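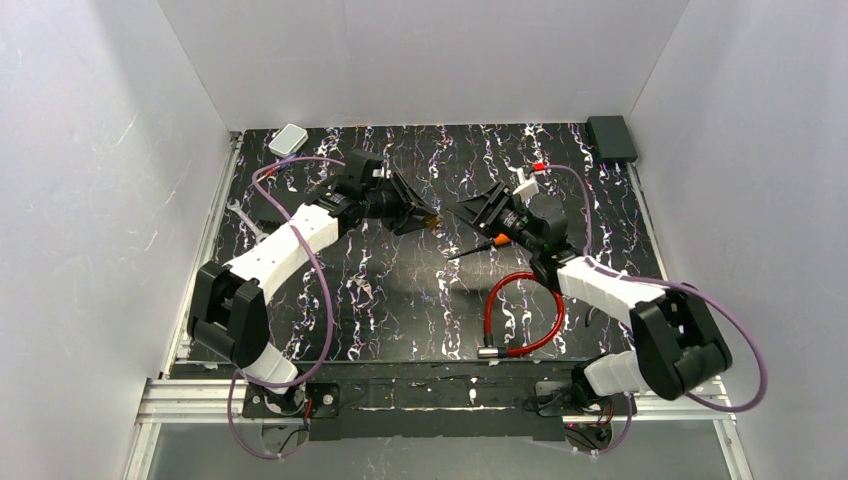

Slide 1. Black top with the streaky print, pale panels on three sides.

Dark tops, pale walls
Speaker notes, Stollari, Tuesday afternoon session

Slide 1 (leave it up while people sit down)

Good afternoon! I want to talk about surfaces, and I want to start with a table. Look at the sheet on it. Black ground, then all those squiggles and streaks, mostly white, running in uneven columns from the back edge to the front. Give people a moment with it. Then point out the colour, because from the back rows it will look black and white only: small touches of pink, blue and purple.

I love a print like this. It's busy and it's calm, both together, and I'd like to spend the next while working out how that happens.

Ask for a show of hands: who has a patterned work surface at home? Who has one at work? (Usually lots of hands for the first and hardly any for the second. Say so if it happens, skip it if it doesn't.)

Slide 2. What direction does

The streaks are irregular but they do have a direction. Front to back, like rain on a window. A print that runs away from you makes a top feel deeper. Turn the same sheet a quarter turn and the top feels wider and shallower. Nothing has moved!

Do the demo now with the Bakalis offcut. Lay it one way on the lectern, wait, turn it. Hold it up for the people on the left, who can't see the lectern because of the pillar.

If somebody asks which way is correct: try both, with your own things on top, and leave each one for a day. I changed my mind on my own desk 4 times and I'm still pleased with where it ended up.

Slide 3. Why dark

Go slower in this bit, I rushed it last time.

Pale objects stand out on a dark top. White paper, a white cup, a spool of pale thread. Dark objects go the other way, and that's the honest drawback. Black scissors on black cloth are a nuisance. The white streaks help a bit, as a dark object covers some of them and you notice the gap in the pattern.

Dark also shows dust and pale crumbs far more than people expect. Tell the flour story (short version, leave out the dog).

Slide 4. Back to the walls

Go back to slide 1 for this. The side walls and the back wall are all plain, a pale white-grey. No shelf, no hooks, no pattern. I think that's what lets the sheet be so lively. The eye comes off all that squiggling and gets a rest.

Mention the scuff marks, they're faint but they're there. I'm fond of them. Pale panels pick up marks, and anyone choosing them should decide early on whether to mind. If you do mind, choose a finish you can wipe, and test the wiping on a spare piece first. Bilov will cut a sample from most of their panels, and it's worth asking for one big enough to scuff on purpose. I took a shoe to mine.

Then the back corners. Each has a shadowed seam where the panels meet. On pale walls a shadow line like that draws the corner for you, nice and clear, and I find it rather handsome. Other people reach straight for the filler. Let the room argue about this if they want to, it's a good argument, but stop at 7 minutes past or we lose the samples.

Slide 5. Measuring for an enclosed top

Walls on three sides change how you measure. Some practical points, read them out and leave them on screen:

Measure the width at the back and again at the front. Use the smaller figure.

Panels are rarely as square as they look. Check the back corners with a piece of card before cutting anything.

Write down which edge is the front. On a print with direction you'll need it.

Decide what happens at the front edge before you order. You can fold the sheet under, or trim it flush, or let it hang a little.

My own sheet came off the roll at 2045 mm and I was very happy about this until I remembered the fold. Order the extra.

Slide 6. Samples

Hand round the Sedia swatches, darkest first. Ask people to put something of their own on each one, keys or a pen or a phone, and look at it from standing height. Swatches always look busier in the hand than they do laid flat. It's such a simple test and people get really absorbed in it, so allow time.

Check there are 2 sets, one for each side of the room. Number the backs again, the pencil has rubbed off.

Questions

Likely ones: does a busy print tire your eyes (it can for close work, so keep a plain mat to lay over it), would it work with coloured walls (yes, pick up one of the small colours, the pink or the purple, and keep it soft), and can you put two prints side by side (I've tried, I wouldn't, but please send me a photo if you manage it!).

Put slide 1 back up before leaving the stage, and collect the offcut.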